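August 14, 2026

Water meter read 2,641 this morning, up 20 units on the last reading. The Drundora softener is set to regenerate every 200 gallons, and I suspect the hardness setting is wrong. Strip test at the kitchen tap gave the same color as in October.

Table and dish rack, kitchen.
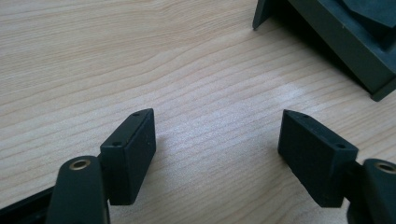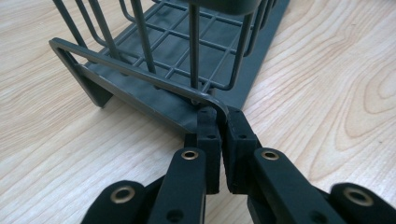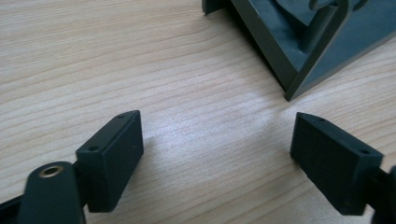 Nenex support wrote back that a new resin bed would be premature, and that I should clean the injector and check the brine level first. Their second message added that a worn seal can pass hard water with no fault code.

Injector out after lunch. Fine grit in the screen - rinsed and refitted. Brine level normal. Ordered the seal kit from Wonosby, 50 dollars with shipping. Bypass valve left half a turn stiff. Will run a manual cycle tonight and test again before breakfast.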